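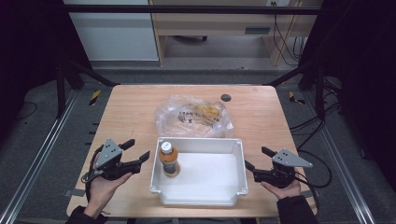
One tray at a time

The snack and drink shelf has finally run out of excuses, so this week I started on it. The plan is the same one I used for the bathroom cupboard in February: one shallow white tray per kind of thing, everything in a tray, nothing loose on the shelf. Drinks first. The bottle with the amber-orange stuff in it went in, standing up against the left side, and the bag of snacks stayed out on the table behind it until I'd worked out where bags go.

Bags are the hard part. A bottle has a shape and keeps it. A crumpled plastic bag with a bit of yellow packaging in it takes up as much room as you let it, and if you put it in a tray with bottles it slides underneath and you forget you own it. Last year I found three open packets of the same crackers that way.

How I got here

I used to keep everything in one deep tub. Britta Ostermann, who I shared a flat with for four years, had a tub too and swore by it. Hers worked. Mine turned into a place where things went to expire. The trouble with a deep tub is you only ever use the top layer, and I'm not organised enough to dig.

Shallow trays are less efficient for space, no question. I measured the shelf and I could fit almost 50 items in the tub if I stacked them properly. I get fewer than that with trays. But I can see all of them from the doorway, and I've stopped buying doubles.

Which trays

I tried two sorts. The Rinder ones are clear and look nice for a week, then they scratch and go cloudy. The Vidmar ones are plain white with a raised rim, and I've ended up with those. White shows every sticky ring and crumb, so they get wiped more often. They also don't tip when you pull them out with one hand, provided the heavy things aren't all at the front.

I don't bother with dividers. I bought a set from Flullen and spent an evening snapping them into place, and then the first tall bottle I owned didn't fit any of the gaps. They're in the garage now.

The order I do it in

Everything comes off the shelf and onto a table. I don't do this on the kitchen bench any more as I always need the bench halfway through. A small table with nothing else on it is better, and if it's a plain colour it's easier to see what you've got.

Tallest things go into the tray first, against a side wall, lids on tight. Then the shorter bottles and jars next to them, labels facing out. I leave the last third of the tray empty on purpose. Valbona Vukčević thinks this is a waste and tells me so whenever she visits – her pantry is packed to the millimetre and she can still find the paprika in the dark. I can't. I need the gap so there's somewhere to put the thing I bring home on Tuesday.

Bags get flattened, the air pushed out, the top folded over twice and a peg put on. After that they stand upright like files in their own tray. If there's more wrapper than food left, I eat what's in it and call that tidying.

Still to do

The tea. There is far too much tea, and most of it came in boxes that don't match any tray I own. I'm also not sure about the cordials, which might be better down low where a leak won't matter so much.

I spent $46 on trays all up, and I've got two spares. One of them will probably go under the sink for the sponges and dishwasher tablets. The other can wait until I've looked at the spice drawer, and I'm putting that off until the weekend.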